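CHAPTER SIX

How Short Is a Short Story?

In this chapter
Word limits and where they come from
The "single sitting" test
Very short fiction and the claims made for it
Reading for length: a first exercise

Most students arrive at this chapter with a definition already in hand. A short story, they have been told, is a piece of fiction that can be read in one sitting, and everything in it serves a single effect. The definition is old and often repeated, and it has the great advantage of fitting on a slide. I doubt that it has ever helped anyone read a story.

Take the sitting first. Whose sitting? A person on a long train journey can get through a fair-sized novel between breakfast and supper. A parent of small children may need four evenings for eleven pages. The test tells us something about chairs and spare time, and very little about fiction. When pressed, those who defend it usually fall back on a number of words, and then we have to ask who chose the number.

The answer is nearly always an editor with a page to fill. The magazine Grinotik, whose back issues we shall use throughout Part Two, set its upper limit at 2,317 words. Students like to find meaning in so exact a figure. I have read essays arguing that it marks the point where a reader's attention begins to turn. The magazine's own notes to contributors give a duller account: the fiction took up one fixed spread, set in one size of type, and that was how many words the spread would hold. When the page size changed in a later series, stories grew longer at once, and the editors went on praising their "natural economy" just as before.

Prizes work in much the same way. The Farden Prize asks for stories of under 500 words and describes the form as "a lit match". Its longlist usually contains several good pieces and a larger number that read like the last paragraph of something else. You will meet both kinds in section 6.3, and I would ask you to notice how often the second kind ends on a person looking out of a window. A limit can push a writer towards strong choices. It can also push a writer towards a small stock of endings that sound final, and a judge who has read 188 entries may be too tired to tell the two apart.

Then there is very short fiction, which has its own name in every decade and its own set of large claims. The Govanex anthology, reprinted in part at the back of this book, holds 110 stories, the longest of them a page and a half. Its introduction says that such pieces "ask more of the reader than any novel". Perhaps some do. But the same could be said of a shopping list, if we agreed beforehand to read it as fiction. Leaving things out is easy. What matters is whether the reader has been given enough to miss them.

None of this means that length is of no interest. "The Ferry at Woo", the first story in your reading pack, covers thirty years in six pages, and it does so by skipping twenty-eight of them – a decision we can point to, argue over and compare with others. I would sooner spend an hour on that gap than on whether the piece is properly a story, a tale or a sketch. Those words have their uses, mostly for people arranging shelves.

Before going on to section 6.1, read "The Ferry at Woo" twice. On the second reading, mark each place where time is skipped, and write beside it how long you think the gap is and which words led you to think so. Some gaps can't be measured. Mark those too, and keep your notes.

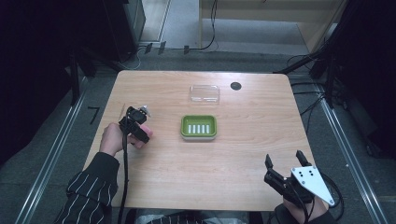 We shall return to them in section 6.4, when the same story appears in its earlier and much longer version, which I think is the weaker of the two, though several of my students have disagreed.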